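The Inventory of Room 16

The Residence at Semwal
Office of Household Accounts
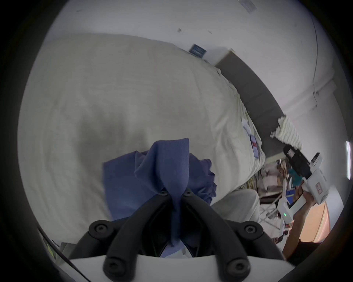 The undersigned was appointed in March to prepare a complete record of the linens held at the Residence, the previous record having been found unreliable. The appointment was for a period of 12 working days. Meals were to be provided. The undersigned was to have access to all rooms, cupboards and presses, and was to report in writing to the Director at the end of the period.

The method was the one in use at the Stoltenar house. Each bed was to be stripped to the sheet, each article held up, folded and entered in the book, and the bed then made again before the next was begun. Articles in good order were marked with a G. Articles in need of mending were marked with an M. Articles beyond use were to be listed separately and sent down to the laundry at Uneck to be cut for rags.

The first 15 rooms presented no difficulty. The sheets were old but sound. Several pillows had been exchanged between rooms, and these were returned to their places according to the numbers sewn into the seams. By the end of the first week the book contained 284 entries, and the Director was good enough to say that the handwriting was clear.

Room 16 was opened on the following morning, shortly after eight.

The bed was entered as one mattress, one cream cover, one white pillow. On the cover lay a blue cloth. It was of a soft kind, a little fuzzy to the touch, and appeared in no list. The undersigned folded it in four, wrote "Cloth, blue, one, G," and placed it on the shelf in the passage with the other articles awaiting a decision.

At the noon check the cloth was on the bed again.

The undersigned inquired of the staff. The staff at that hour consisted of Mekdes Lemma, the senior housekeeper, who was engaged in turning a mattress across the hall and did not stop.

"Is there a number on it?" she asked.

There was no number on it.

"Then it isn't ours to count," said Mrs. Lemma, and she let the mattress drop.

The undersigned explained that the terms of the appointment covered every article in every room, whether numbered or not. Mrs. Lemma replied that she had worked under four Directors and had read the terms of a good many appointments. She then asked for help with the corners of the sheet, and this was given.

The cloth was removed to the shelf a second time that afternoon and a third time the next morning. The entry was amended on each occasion. On the fourth day after the opening of the room it read as follows: "Cloth, blue, one, G. Passage. Returned. Passage. Returned. Passage. Returned. See note." No note had been written. The undersigned sat down on the edge of the bed to write it and found that nothing suitable came to mind.

It was in this position that Mrs. Lemma found him. She had a basin on her hip and seemed in no hurry to put it down.

"There was a guest," she said. "She came from Ivance for one night and stayed nine winters. She had that over her knees at the window. When she left she asked if it could stay on the bed, and I said it could."

"Was this recorded?"

"I said it to her face," said Mrs. Lemma. "She heard me."

The undersigned observed that the guest might be written to, and the cloth sent on. Mrs. Lemma looked at the window for a time before she said that there was no address for that. She picked up the cloth, shook it once and laid it back on the cover — loosely, with one corner standing up — and went out with her basin.

The remaining rooms were completed within the period. The final record contained roughly 1000 entries and was delivered to the Director with a covering letter. The Director turned the pages with evident satisfaction until he reached Room 16, where he saw that a line had been ruled out and another written beneath it in the same ink.

He read it aloud. "Cloth, blue. On the bed by agreement."

"By agreement with whom?" he asked.

The undersigned stated that the agreement was of long standing and had been made by the senior housekeeper on behalf of the Residence. The Director considered this, and asked whether the article was in good order. He was informed that it was. He wrote a G in the margin himself, and turned to Room 17.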